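Storage of Tape Rolls at a Shared Packing Bench
Project report, Group 4 - Raquel Gouveia, Prasanna Samarakoon, Anoma Gazi
Supervisor: Hilde Peeters

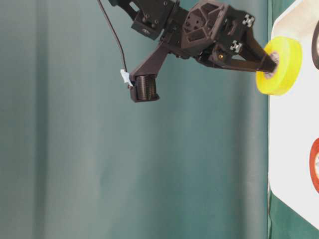 1. Background

The packing bench in the Brekavport workshop is shared by three course groups. Tape is used for closing cartons, marking floor positions and labeling bins. At the start of the project all rolls were kept in one deep drawer, stacked flat in no fixed order. Users reported that the wanted roll was usually at the bottom, and that loose ends stuck to the roll above.

The task was to propose a storage method that keeps every roll visible and lets it be removed with one hand. The budget was 75 dollars.

2. Requirements

The center hole of the roll is the only surface that can be handled without touching adhesive. All options were therefore based on support through the core. The holder had to accept rolls of different widths, fit on the bench upright, and leave the work surface clear. A usable length of 300 mm was available on the upright.

3. Options considered

Option A was a horizontal rod with a removable end stop. It is cheap and holds many rolls, but a roll in the middle can only be reached by taking off the ones in front of it.

Option B was a row of short pegs, one roll per peg, tilted slightly upward. Each roll can be lifted off alone. Peg length was set at 124 mm so that a wide roll does not overhang.

Option C was a set of drawer dividers. It was dropped early - the rolls would still lie flat.

4. Trial

Option B was built from scrap dowel and a Siriwardena mounting rail. Bright colors such as yellow were placed on the outer pegs and clear tape in the middle, where the light is best. Users signed each removal on a sheet kept by Felicja Jasińska. The sheet held 203 entries when the trial closed in December.

Two pegs worked loose and were glued again. Narrow rolls slid toward the rail and were harder to grip, so a spacer ring was added to those pegs. Complaints about stuck ends stopped after the first week, although one group went on using the drawer for spare rolls.

5. Remaining work

The spacer rings are cut from cardboard and will wear. A turned wooden version has been drawn but not made. The peg angle was chosen by eye and should be measured before a second rail is built for the Edlow bench.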